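Ticket: Booking calendar shows wrong nights as free after sync
Product: Cudum Rooms
Opened by: Bello Nwachukwu
Property: Custetti Guest Rooms
Priority: Normal, changed to High
Status: Solved

Bello Nwachukwu, 09:12
Good morning. We use Cudum for our calendar and Teren for the door codes. After the October update, some nights which are already booked are shown as free on our public page. I noticed it when two guests received a confirmation for the same room, the one we call Vörös. I moved one of them to another room, but I cannot do this every time.

What I already tried:
1. Logged out and in again.
2. Pressed "Sync now" on the calendar page. It says "Complete", but the nights stay free.
3. Removed the room from the public page and added it again. The nights were correct until the next sync, then wrong again.

Support, 10:05
Thank you for the clear list. Please tell us which time zone is set under Property and which one under Channels. Please also tell us your check-in hour and if the error touches all rooms.

Bello Nwachukwu, 10:31
Property has the correct zone. In Channels the field is empty – I am sure it was filled before the update. Check-in is from 3 in the afternoon. Only Vörös is wrong, the other rooms are fine. It is also the only room where I use a cleaning gap between guests.

Support, 11:20
We can see it in your log. The sync stops with error 48 when it reads the cleaning gap without a time zone. After that it keeps the old list of nights, but still writes "Complete". Please fill in the zone in Channels, set the cleaning gap to zero, save, and sync once. Then put the gap back and sync again.

Bello Nwachukwu, 11:58
I did these steps in this order. The first sync took 40 seconds and the nights became correct. After I put the gap back, they stayed correct. The Teren codes also have the right dates now.

One question remains. Will the message "Complete" be changed? If it had shown me the error, I would have found it earlier.

Support, 13:44
Yes, this is passed to the developers as item 37. Until it is repaired, please look at the "Last change" time after each sync. May we close the ticket?

Bello Nwachukwu, 14:10
Yes, you may close it. I checked once more after lunch and the calendar is still right. Thank you for the patience.

Attachments (1)
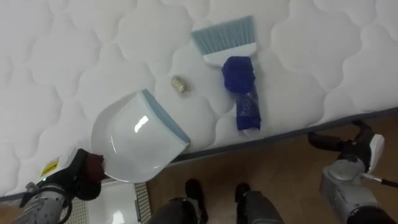
Vörös, mattress and dustpan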